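Stanalness compares two gripper fingers

Testano has begun trials of two finger shapes for the Plolo arm at its Stanalness workshop. Each gets 70 attempts at moving small blocks and a ball, using a wicker basket.
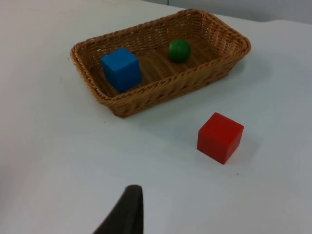

Camera position

Jairo Palomino's team is also checking the wrist camera at two heights.

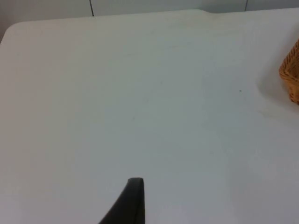 Quintero, which makes the controller, will get the results in November. Palomino wants to know how well the arm copes when the basket is only partly in view, at the right-hand side.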